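Number puzzles: how I set ours up and get through it

I bought our wooden number-matching tray from Pullwood for a rainy afternoon in September and we've been at it ever since. It's one to ten, each numeral with picture tiles to match, and a frame that everything sits in. If you tip the lot out and say "off you go", you'll get tears (mine, mostly). So I do it in stages!

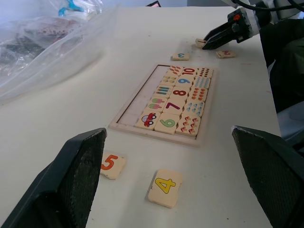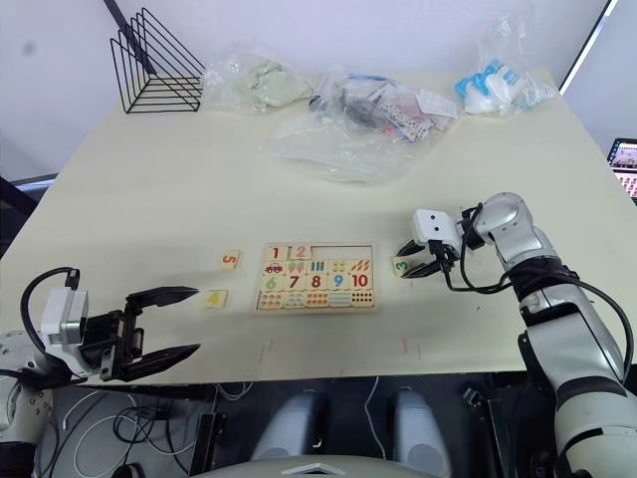 I start with 6 to 10 already in. The bigger numbers have the fiddly pictures, and little ones lose heart counting all those tiny dots and hearts. Leave 1 to 5 out on the table, numerals first, and keep the picture tiles back in a bowl until they're wanted.

Then:

Pick any numeral and say it out loud together.

Find its place in the tray. Don't fuss if it goes in upside down, just turn it round later.

Bring out the pictures and count with a finger, touching each thing once.

Line up the matching tiles with their numeral, so the row (or column, depending which side you're sitting) all says the same number.

My friend Liette MacDonald does hers the other way round, pictures first, and her two love it. Try both. Tiles go back in a zip bag afterwards, tray on top.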